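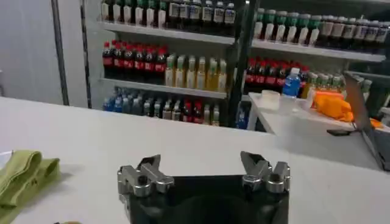

If you keep more than a few kinds of drinks on open shelves, you know how fast they turn into a jumble. I love setting up a drinks shelf, and once you've done it a couple of times it goes really quickly (half a playlist, tops!). You need the bottles, a soft cloth, a flat table to work on and some masking tape.

## Clear and wipe

Take everything down, even the bottles that look fine where they are. Put them on the table in groups as you go - cola with cola, tea with tea, water with water. Wipe each shelf from the back to the front with a barely damp cloth, then go over it again dry. Sticky rings come off with warm water and a drop of dish soap.

I use a fuzzy microfiber cloth and fold it in quarters, which gives me plenty of clean sides before I have to rinse it.

## Decide what goes where

Stand in front of the empty shelves and reach out without bending. Whatever people grab most belongs right there. For us that's cola and bottled tea, side by side on the middle shelf, and the color contrast makes it so easy to spot what you want!

Water can go down low. So can anything you only restock once in a while. If your top shelf is high, stick with smaller bottles up there.

## Fill in rows

1. Check the dates and pick out the bottles that expire first.
2. Start at the back with the newest ones.
3. Line up one kind straight toward you, front to back, before you begin the next row.
4. Finish with the oldest bottles at the front.
5. Turn all the labels outward.

Don't mix two drinks in one row. Hanyu Zhong taught me to put a strip of tape on the shelf edge between kinds, and it's a great trick when several people do the restocking.

## Keeping it up

When you take the front bottle, slide the next one forward. I do a full wipe-down every 2 months and a bigger sort in January, when the holiday leftovers need a home.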